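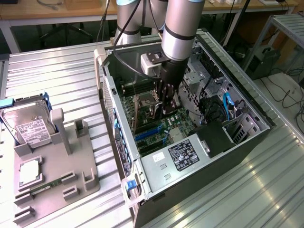
Kavilura gallery: teaching an arm to work inside a computer

Welcome to the picture page for Kavilura, our project on getting a robot arm to do the fiddly work of putting parts into a desktop computer and taking them out again. We've been at it for a good while now, and people who visit the lab at Mondthorpe (and a few very patient relatives) keep asking for something they can look at without wading through the paper. So Meriem Fahmy and I sat down one afternoon in July with a pot of tea and put this page together. It's a short gallery, and the notes got longer than we meant them to, but we hope you'll enjoy it all the same.

Reaching into the tower

The arm is over the open case with its dark metal fingers pointing down at the motherboard, right above the heatsink cooler. We lay the tower on its side so the board is flat under the gripper, which makes life easier for the arm and for whoever is minding it. There's still plenty to bump into in there! The bundled power cables and the grey drive cage have both taught us a good deal about planning a path through a crowded space.

The parts fixture

Off to the left of the computer is the grey plastic fixture, which Wael El Ouafi redesigned more times than he would like me to say. The hard drive stands upright at the back in its blue caddy, the processor has a pocket of its own near the front, and the green memory module lies in the long slot below. Each part has a home, so the arm knows where to begin looking, and then the last bit of the approach is left to the learned part of the system.

The little white module at the wrist

If you follow the arm down to its black wrist section you'll find a small white module on the left side of it. Visitors often miss it because the fingers are so much more exciting. Saron Dinsa has a soft spot for this end of the arm, having spent most of last winter working out how the fingers should come at a part that's only a few millimetres off from where it was expected. Her answer was to let the arm pause just short of contact, make one small correction, and only then commit to the push. It sounds almost too simple when you write it down, but it changed our results more than any of the cleverer things we tried.

What we were trying to find out

The question behind all of this is how many human demonstrations an arm needs before it can handle a part it has practised with, in a case that has been shifted a little on the table. People usually guess thousands. We collected 226 demonstrations across 3 kinds of part (drives, processors and memory), with Mounir Farouk and Imogen Yeoman sharing the driving between them, and then trained the same model on smaller and larger helpings of them to see where things levelled off.

For the drive, they levelled off very early. With only 19 demonstrations the arm was seating the caddy nearly as reliably as it did with the full set, and we ran the whole comparison a second time before we let ourselves believe it. Memory was a harder customer. A module wants a firm, even press along its length, and the model kept improving with every extra batch we gave it, so we can't yet tell you where the ceiling is. The processor sat somewhere between the two.

Where the pause came in

We trained 2 versions of every model, one with Saron's pause and one without, and kept everything else the same. The version with the pause did better on all the parts, and the gap was widest when we had the fewest demonstrations to learn from. Our reading is that the correction takes over some of the work that extra data would otherwise have to do. Imogen is more cautious about that than I am, and her side of the argument gets a fair run in the discussion section of the paper.

Still to come

We'd like to try a different make of case next, with the drive bay in another spot, and after that we'd love to see whether any of this carries over to taking old machines apart for recycling. Our friends on the Trasum project have offered the use of their bench at Barroso for a few weeks, and Wael is already sketching another fixture. We'll add more pictures once that's under way.

The demonstrations and the drawings for the fixture are free to anyone who'd like them. Write to Meriem through the lab's contact page, and please tell her what you're hoping to build, as she enjoys those emails very much.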